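Setting Up a Standing Fan in a Meeting Area
Masmont Facilities Guide — Updated 20/07/2021

Standing fans may be used in offices and corridors during the cooling season, which begins in April. Staff should follow the steps given in this guide.

1. Place the base flat on a bare floor, near a wall and clear of any walkway.
2. Run the power cord down along the wall. Do not lay it across a doorway or under a mat.
3. Check that the wire cage is closed and that all blades are free of dust.

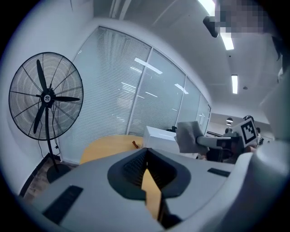

Black standing fan beside a glass partition with white horizontal blinds.

4. Keep the fan at least 2 feet from any blinds — moving air can tangle the slats.
5. Tilt the head slightly, then start at the lowest speed. Wait 5 minutes before raising it.

Switch the fan off at the end of the day. Loose cages or damaged cords must be reported to the Masmont service desk, extension 55.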